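Vernalside Workshop Program
Student Project Report: Clearing and Care of a Shared Worktable
Submitted 10/7/21 by Lotte Timmermans

1. Purpose

The project set out a short routine for returning a shared wooden table to a usable state at the end of a session. Foam pieces were included in the study, as they take up a good deal of surface and are often left until last.

2. Method

Large, light items are dealt with first. Perforated foam is lifted - never dragged - and stored apart from tools. The wood is then wiped along the grain with a soft cloth.
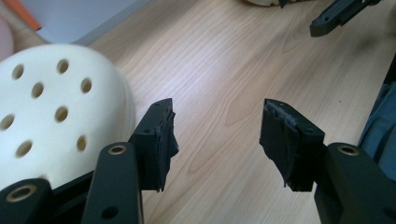 Ramil Macaraeg asked whether the foam should go last instead, so that it could shield the surface from heavier items. The suggestion was tried in two sessions. It slowed the work, and the original order was kept.

3. Care of the Surface

Pale wood with a visible grain hides small debris well. The routine therefore calls for a second look from a low angle, toward the light, after the first wipe. Crumbs and flecks are picked up by hand before the cloth is used again.

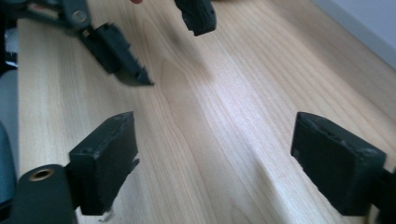 Abrasive pads are excluded from the routine, and liquid cleaner is applied to the cloth only. The full procedure took almost 20 minutes when first attempted.

4. Remaining Work

A written card for the table is in draft. Storage for the larger foam pieces has yet to be agreed with the workshop office, and a decision is expected in January.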